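Section 7. Wiping handrails

The Bevan guide covers flat worktops well. Stair rails are harder, and the unit can't yet do one unaided. A person must guide the gripper.
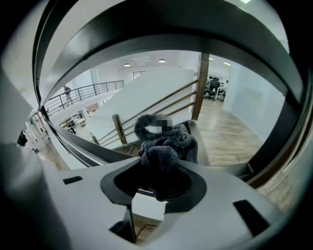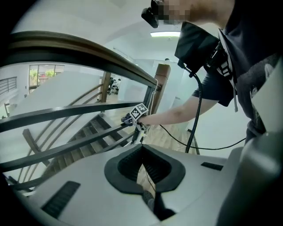 Wooden handrail and newel post, upper landing.

1. Fold the cloth before gripping it.
2. Start at the post and follow the rail.
3. Stop after 200 cm and refold.

Caution: keep cables off the top step.

Note: Nerys Lewis writes that her Wostau site still does the rails by hand, and that 14 minutes of guiding a machine saves her no time at all.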